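작업노트 / 시뮬 셀 운용 규칙 정리, 8/24/21
빨간 통과 회색 트레이, 그리고 모래밭.
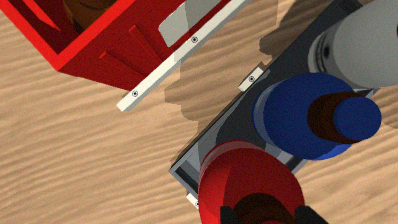 1. 왜 또 규칙인가
7월에 만든 규칙 문서는 5쪽이었다. 읽은 사람은 Tibor Farkas와 나, 그중 끝까지 읽은 사람은 Tibor 하나로 추정된다. 나는 쓴 사람인데도 3쪽에서 졸았다. 이번에는 실제로 지킬 것만 남긴다. Kokthorpe 쪽에서 같은 씬을 받아 쓰기로 했으니 다음 주까지는 남이 읽을 수 있는 꼴이어야 한다.

2. 씬 파일
- 원본은 Flitow 저장소의 읽기 전용 폴더에만 둔다. "최종", "진짜최종", "최종_티보르수정" 같은 이름은 앞으로 받지 않는다. 마지막 것은 본인도 무엇을 수정했는지 기억 못 한다.
- 배경 텍스처를 바꾸면 씬 버전을 올린다. 물결무늬 모래도 배경이다. 예뻐서 바꿨다는 사유는 인정하지만 버전은 올린다.
- 그림자와 조명 설정은 씬 파일에 같이 저장할 것. 각자 PC 기본값으로 돌린 결과를 나란히 놓고 비교하다가 오후 하나를 날렸다. 특히 통과 트레이 사이처럼 그림자가 넓게 깔리는 자리는 인식 결과가 조명을 심하게 탄다.

3. 좌표와 고정물
- 기준 좌표계는 트레이에 붙인다. 월드 원점 기준으로 적은 값은 리뷰에서 돌려보낸다.
- 흰 브래킷과 나사 머리는 장식으로 취급하지 않는다. 충돌 형상을 켠 채로 돌린다. 끄면 성공률이 오르는데, 오르는 이유가 부끄럽다.
- 통 옆의 긴 흰 바도 마찬가지. 끝부분까지 충돌 형상에 넣을 것.

4. 파지 기준
- 손가락 두 개가 물체 양옆에 와 있다고 해서 잡은 것이 아니다. 접촉력 양쪽 확인, 들어 올린 뒤 위치 유지 확인까지 끝나야 "파지"라고 적는다. 그 전까지는 "접근"이다. 지난번 표에서 이 둘을 섞어 쓴 사람은 나다.
- 빨간 원통처럼 통과 색이 비슷한 물체는 색만으로 분류하지 않는다. 색 임계값만 믿었더니 로봇이 통의 벽을 집으려고 했다. 의욕은 높이 산다.
- 파란 병처럼 기울어진 물체는 자세 추정 신뢰도를 로그에 같이 남긴다. 값이 낮으면 건너뛰고, 건너뛴 것도 시도 횟수에 넣는다.
- 겹쳐 보이는 물체는 가려진 쪽의 치수를 모델 파일에서 가져온다. 눈대중 금지. 내 눈대중 포함.

5. 횟수와 보고
- 설정 하나당 최소 100회. 외부에 내는 숫자는 1,000회 기준으로만.
- 난수 시드는 전부 기록. 잘 나온 시드만 골라 적는 행위를 Tibor는 "큐레이션"이라고 부르는데, 노트에는 조작이라고 적겠다.
- 중단된 회차는 지우지 말고 사유 코드를 단다. "이상함"은 사유 코드가 아니다. 현재 로그에 "이상함"이 260건 있다. 분류는 내가 한다, 아마도 밤에.

6. 실기로 넘기기 전
- 그리퍼 속도 상한은 시뮬과 실기에 같은 설정 파일을 쓴다. 시뮬에서만 빠른 로봇은 아무 데도 쓸모가 없다.
- 시뮬 통과는 실기 위험성 평가를 대신하지 않는다. Harnska 점검표를 따로 작성하고, 비상정지 시험은 담당자가 직접 눌러서 확인한다. 버튼 사진을 첨부하는 것으로 갈음하지 않는다.
- 실기 첫 회는 저속, 사람은 펜스 밖. 잘 보이지 않는다는 항의는 접수만 한다.

7. 남은 일
- Leckie 변환 스크립트가 트레이 테두리 경사면을 평면으로 뭉갠다. 고치기 전까지 수동 확인.
- 통 안쪽 경사벽의 마찰계수 출처 불명. 파일 주석에 "적당히"라고만 되어 있음. 필체가 없어 범인 특정 불가.
- 3번 항목에 Tibor 이의 있음. 월드 좌표가 편하다고 함. 내일 오전에 다시 얘기하고, 그때까지는 위에 적은 대로 간다.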